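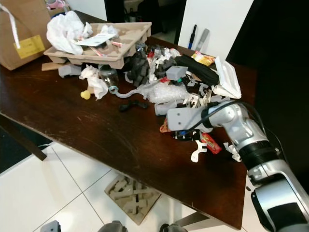 The table, mid-pile. Dinner was eaten elsewhere.

I want to stick up for the dumping table. You know the one. Every house has a flat surface where things land when they've come out of a box or a pocket and haven't been told where to live, and in most houses it's a source of shame and the first thing cleared when the doorbell goes. I think we should leave it alone a bit longer than we do.

My case rests on years of doing it the other way. I used to be a sorter-as-you-go. A parcel would arrive and I'd have the wrap in one bin and the cardboard in another before I'd properly looked at what I'd bought, and I felt terrific about it. Then in July I threw out a small plastic fitting belonging to a pump, because it was sitting in a moulded tray and looked like part of the tray (it was even the same boring colour). The replacement cost me 13 dollars plus postage, and it came from Orcombe in a box you could have kept a cat in. More packaging! I stood there with this enormous box, holding a part the size of my thumb, and decided I was done with tidying at speed.

So now I heap. Everything comes out onto the big brown table in the back room and stays there until I know what it is. Pulp tray, bubble wrap, the bottle with its bit of tubing, the black foam, the shredded paper that gets into absolutely everything, a snack packet, all in together. It looks dreadful. My neighbour Annatjie Swanepoel came round to return a casserole dish and asked if we'd been burgled, and then she picked up a little black piece of foam shaped like a dog bone and wanted to know what it was for. I had no idea. Neither of us could bring ourselves to bin it.

The trouble with sorting early is that you're making decisions at the moment you know the least. Is a light grey plastic block a spacer or a part? Does the strap go with the box, or was it only ever there to carry it home? If you've got everything spread out you can hold one thing up against another and find out. If half of it's already under the potato peelings you're going through the bin at ten at night with a torch, and I've done that too, thanks.

My sister, who lives over at Fenbridge and has a kitchen bench you could perform surgery on, reckons this is laziness with a philosophy stuck on it. She has a point and I'll wear it. There's a real difference between a heap you're working through and a heap you've stopped seeing, and I've had both on that table. The second kind is how we ended up eating off our laps for most of one winter. Her rule is that nothing sits out overnight. Mine is 2 weeks, and after that whatever's still unexplained goes in an old biscuit tin in the hall cupboard, where it may stay until one of us moves house.

I'll also grant her the wrap. Crumpled plastic has never once turned out to be important, and it takes up more room than everything else combined. Same with used tissues, which have no business being on anybody's table and which I'm forever finding on mine. If you want to do a quick first pass for the obvious rubbish, go for it, just shake the bags out first. Small things love a bubble-wrap bag.

What I won't have is the idea that a clear surface is a sign of a well-run life. We've been sold that one pretty hard. There's a shop in town, Brindier, that will sell you a set of 12 little lidded tubs for 85 dollars so that all your odds and ends can be hidden in matching colours. I bought them. Of course I bought them! I spent a whole afternoon filling them, and for months afterwards I couldn't find a single screw, since every tub looked like every other tub and I'd been too pleased with myself to label any. Most of them hold seedlings now and they're very good for that.

A table shows you everything at once. I can stand in the doorway with a cup of tea and spot the little yellow thing, whatever the little yellow thing is, sitting out by itself on the bare wood. Somebody will walk past in the next few days and say oh, that's off the such-and-such — and it'll go home. That's a filing system, as far as I'm concerned. It's just a slow one and it runs on people wandering through.

The table doesn't seem to mind, either. It's scratched, and it was scratched when we got it from the Calimlim clearance, and it still comes up glossy when I give it a wipe. I'll be giving it one at the weekend, once I've worked out what the grey cylinder belongs to.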